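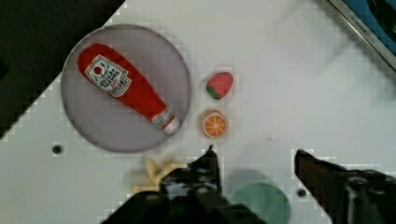

Diapo 1 — Kétchup de peluche en su plato, fresa al lado.

Saludar, agradecer a Gönül Altıntaş la invitación. No pedir perdón por el acento, otra vez no.

Título: el juego de cocinitas y las primeras palabras. 38 minutos, dejar hueco para preguntas.

Arrancar con la anécdota de Kerport. Niña de 2 años, sirve sopa a su abuelo, él dice "quema", ella sopla. Pausa. No había sopa. Ahí está toda la charla — sustituir, fingir, ponerle nombre.

Diapo 2. Qué entendemos por juego simbólico. Rápido, casi todos lo conocen. Distinguir: imitar (remover con la cuchara) / representar (el plato es un volante). Piaget una frase y seguir.

Diapo 3. Los datos de Dorkania. 50 familias, grabación en casa, la merienda. Unos 

800 turnos de habla transcritos — los transcribió Tainá Rangel, decirlo bien alto. Lo que sale: más verbos en la cocinita que con puzles. Dame, echa, sopla, espera. Con los puzles, mucho "aquí" y "ese".
OJO: no decir "demuestra". Muestra pequeña, familias que se apuntaron solas. Severin me lo va a preguntar seguro.

Diapo 4. El adulto. ¿Cuánto hablar? Ejemplo malo: "¿de qué color es?, ¿y esto qué es?" — examen, el niño se va. Ejemplo bueno: "uy, me he manchado". Leer los dos seguidos, con voces. Si hay risas esperar.

Diapo 5. Materiales. Comida de tela, de madera, o tapones y piedras. Pregunta eterna de las educadoras: ¿realista o no? Antes de los dos años ayuda que se parezca. Despues ya da igual, una caja vale. Citar el taller de Albertina Meireles en Kutside, cesta de castañas todo diciembre.

Diapo 6. Casas con dos lenguas. Tarık Akbulut tiene aquí más que yo, remitir a su ponencia de la tarde. Solo decir: la abuela cocina en turco, la niña juega en turco. Saltar si voy mal de tiempo.

Cierre — volver a la sopa. Pedir que esta semana se sienten diez minutos en el suelo y se dejen servir. Correo en la última diapo, comprobar que está bein escrito. Agua!!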